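Vunddale Community Help > Home & Family > Storage and Organizing

How do you sort a giant tub of mixed small toys without losing your mind?

Asked in April, 17 replies, 1,187 views

So my sister handed down a huge tub of kid stuff and it's all mixed together — blocks, bouncy balls, puzzle pieces, doll shoes, crayons with no paper left on them. My two are 4 and 7 and they just dump the whole thing on the rug and walk away. I tried a shelf with lots of tiny drawers and it lasted maybe a day. Do I sort by type, by color, by kid? Help!

Top answer

Go by type, and keep the types really big. We did blocks, balls, "people and animals," and everything else. My kids will toss a block in a block bin, but they will not hunt for the drawer with the flat pieces (I tried, believe me). Skip lids too. If they have to open something, it isn't getting put away.

Second answer

Agree with the no lids thing! I'd add that metal bins have held up way better for us than the fabric cubes, which got saggy and gross by summer.

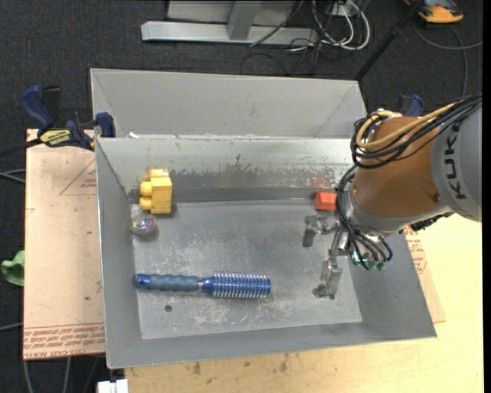 They do get scratched up and they're noisy when stuff gets thrown in, so put a bit of felt in the bottom if you have downstairs neighbors. And please pull out anything small enough to choke on before a baby or toddler comes over — I keep those bits on a high shelf in the closet.

Third answer

just donate half of it, they wont notice

2 people found this helpful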